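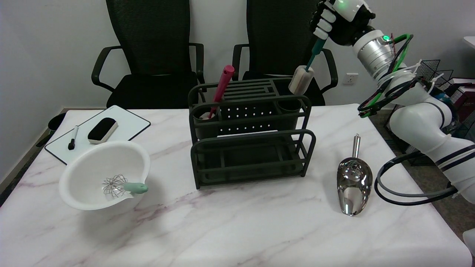 Where does marble come from?

Marble forms deep underground when an older rock, limestone, is heated and squeezed for a very long time. The heat and pressure change the limestone into a harder, more tightly packed rock made of crystals.

Rock that has been changed in this way is called metamorphic rock. The word comes from Greek and means "change of form." Slate is a metamorphic rock too. It starts out as mud.

What is limestone made of?

Most limestone began at the bottom of a warm, shallow sea. Many sea animals build shells out of a mineral called calcite, or out of a very similar mineral. When the animals die, the shells sink, break into small pieces and pile up. More layers settle on top. The weight of the upper layers presses the lower layers together, and water moving through the gaps leaves behind more calcite, which acts like glue. The result is limestone. If you look at a piece of limestone with a magnifying glass, you may find bits of shell in it.

How does limestone turn into marble?

The outer part of the Earth is divided into large pieces called plates. Plates move a few centimeters a year, at most a little more than your fingernails grow. Where two plates push against each other, rock can be forced down to a depth where it is much hotter. Limestone can also be heated by magma – melted rock – that rises close to it.

The limestone does not melt during this change. It stays solid, and the tiny grains of calcite inside it grow into one another. Small grains join to make bigger ones, and the new crystals fit together like pieces of a puzzle. The shapes of the old shells are usually lost. In very hot places the rock may reach 800 degrees Celsius, but a lot of marble forms at lower temperatures than that.

Why does marble have lines in it?

Pure calcite marble is white. Most limestone is not pure. It contains small amounts of clay, sand, iron or the remains of plants and animals. When the rock is squeezed, these materials are smeared out into streaks and swirls. The lines are called veins.

Gray and black veins often come from carbon. Iron can make marble pink, red, yellow or brown. Green marble usually contains a mineral called serpentine. Some white veins have a different cause: the rock cracked, hot water flowed through the crack, and fresh calcite filled it.

How hard is marble?

Scientists compare minerals on the Mohs scale, which runs from 1 (talc) to 10 (diamond). A mineral can scratch any mineral with a lower number. Calcite is number 3, and fluorite is number 4, so fluorite will scratch marble. Quartz is number 7. Ordinary sand contains a lot of quartz, and for this reason sandy shoes slowly wear down a marble floor.

Marble is also harmed by acids. Lemon juice and vinegar are weak acids, and both react with calcite. The reaction makes a gas called carbon dioxide and leaves a dull spot on the stone. Rain is slightly acid as well. Old statues that have stood outdoors for 100 years or more often have soft, blurred faces.

How is marble taken out of the ground?

The place where stone is dug is called a quarry. At the Pliltulico quarry, near the town of Vurport, the marble lies close to the surface and is cut in steps, like a very large staircase. Workers drill two holes that meet inside the rock and thread a long wire through them. The wire carries beads coated with small diamonds. A machine pulls the wire in a loop, and it saws through the stone. Water is poured over the cut to cool the wire and keep down the dust.

The blocks from Pliltulico are taken by truck to the Goicoechea works in Rirov. A saw with many blades slices each block into slabs, and the slabs are polished with finer and finer grit until they shine. The broken pieces are crushed. Crushed marble is used in paint, paper and toothpaste.

Is everything that looks like marble real marble?

No. Many floors and counters have a marble pattern printed or molded onto another material. A printed pattern often repeats, so the same vein can be found again farther along. Real veins go down into the stone and can be followed over a cut edge. Real marble also feels cool, as it carries heat away from your hand quickly. Tile and glass feel cool too, so touch alone is a weak test.

Words to know

Calcite: the main mineral in limestone and marble.
Magma: melted rock under the ground.
Metamorphic: changed by heat, pressure or both.
Quarry: a place where stone is dug.
Vein: a streak of a different color in a rock.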